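Sorting Out the Offcut Bin

My father-in-law kept every scrap of wood he ever sawed, and I'm sorry to say I married into the habit. By last June there were offcuts behind the drill press, under the bench, in two old paint buckets and all along the windowsill, and when I needed one small block to prop up a shelf I spent most of an evening looking and then cut a new one. So I finally sat down with a cup of coffee and worked out a system, and since a few of you have asked about it, I'm writing it all down before I forget.

The first thing is to decide what is too small to save. My limit is the length of my hand. Anything shorter goes in the kindling sack by the door (painted or stained pieces go out with the trash, please don't burn those), and you have to be a little hard-hearted with yourself. I held on to a lovely bit of walnut the size of a matchbox for 8 years and never did find a use for it.
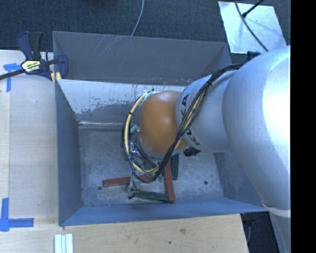 Metal bins are what I'd choose for the pieces you keep. Cardboard gets soft in a garage, and the plastic tubs I bought first cracked in the cold. Look for an open top and sloped sides, like the gray-blue one here, so you can get your whole hand in without scraping your knuckles. Don't fret over looks, either. Scratches and chipped paint on the walls won't hurt a block of wood one bit, and a secondhand bin costs next to nothing. I got mine when the Drilwood shop in Dalen was clearing out its back room, and Gunvor Kristiansen was kind enough to let me have the dented ones for even less!

Next comes color, and this is the part I'm fondest of. I brush a bit of leftover paint on the blocks I use over and over, so they don't get mistaken for scrap and cut up. Reddish brown is for spacers and dark green is for clamping blocks, and you can tell them apart even when they've landed crisscross in a heap. Two thin coats will do it, with a night's drying in between.

Give each bin a home on the bench, too. Run painter's tape in an L where the corner of the bin should go, and it will find its way back after you sweep. The tape peels off cleanly if you change it every couple of months, but leave it longer and you'll be rubbing at sticky spots with mineral spirits, as I was.

Last of all, stop when the bin is full. If a new piece won't fit below the rim, an old one has to go in the kindling sack.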